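Folding bath towels into a stack that keeps its shape on an open shelf

Asked in Laundry and Linens
Viewed 3,443 times
3 answers

Question

I have open shelving outside the bathroom and the towels are on display whether I like it or not. Shelf depth is 12 inches, clear height between shelves is 11 inches. Towels are standard cotton bath size, 27 by 52 inches. I fold in half, in half again, then in thirds. The result fits the depth but the stack leans after four towels and the loose edges fan out at the front. By the time someone pulls one from the middle, I am refolding the lot.

Two points I would like answered:

1. Which fold order gives a block of even thickness?
2. Does the folding surface matter? I do it on the bed, on top of the comforter, as I have no table large enough.

Towels are line dried in summer and machine dried from November on. The lean is worse with the line-dried ones.

Posted by rustham_linens

Answer 1 (accepted)

The lean comes from uneven layers. With your order, the two long hems end up on the same side of the block, and a hem is thicker than the body of the towel. Four towels stacked the same way add eight hems to one side.

Change the order as follows.

Step 1. Lengthwise thirds
Lay the towel flat with the long side toward you. Bring the far third in, then the near third over it. Width is now 9 inches. Both long edges are inside or on top of the strip, and neither outer side carries a loose edge. Run your forearm down the strip once to push the air out.

Step 2. Ends to center
Bring each short end in to a point half an inch short of the middle. Leave that gap. If the ends meet or overlap you get a ridge, and the ridge is what makes the next towel rock.

Step 3. Close the block
Fold one half over the other like a book. You now have a block 9 by 13 inches, with one thick rounded edge and one edge showing two folds. Set the rounded edge to the front of the shelf. At 12 inches of depth you will be an inch over, so widen the gap in step 2 to nothing and roll the closing fold slightly, or turn the block sideways and let the 13 inch side run along the shelf. I would turn it.

On the surface: yes, it matters. A comforter gives under your hands, and the layers slide while you are pressing them. You do not need a table. A woven mat spread on the bed is firm enough, and the weave keeps the bottom layer from creeping. Mine is green with a fabric border, and I line the towel up against the rows of the weave to keep the folds square. The teal towel has the sort of edge you want facing out. 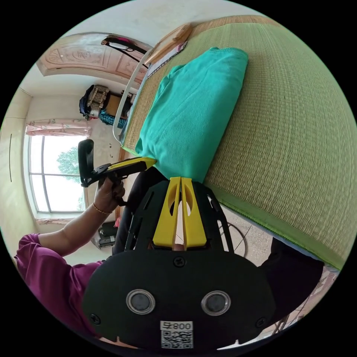

Step 4. Stack
Alternate the blocks. First one with the closed end to the left, second with it to the right, and so on. Any remaining difference in thickness cancels. Limit the stack to six for an 11 inch opening, fewer if the towels are heavy.

Line-dried towels are stiffer and hold air between the layers. Shake each one hard from the short end before folding, twice. Ten minutes in the dryer on no heat does the same job.

Answered by Ilse Fröhlich

Answer 2

Just roll them. I stopped folding years ago. They go in the Vasaro wire baskets, ends out, and you can take one without disturbing the rest.

Answered by trenis_44

Comment: The question was about open shelves without baskets. Rolled towels on a flat shelf need an end stop. (I. Fröhlich)

Comment: So add an end stop. (trenis_44)

Answer 3

Agree with the accepted answer on thirds first. Two additions.

Weight of the towel changes the result more than the fold does. I have a mixed set, some thin ones from Chisholm and some much heavier, and they will not stack together in any order. Keep one weight per stack. If you have to mix, heavy at the bottom.

Also check the shelf with a level before blaming the towels. Mine was down a quarter inch at the front and everything crept forward.

I have not tried a mat. I fold on top of the washing machine, which is too narrow for step 1 unless you let the towel hang over both sides.

Answered by Honeylyn Tiongson

Comment from rustham_linens: Shelf is level, I checked. Thirds first plus alternating has fixed the lean. Six was one too many for mine, so I stopped at five. Still working on the hand towels, which come out too small to match at the front edge.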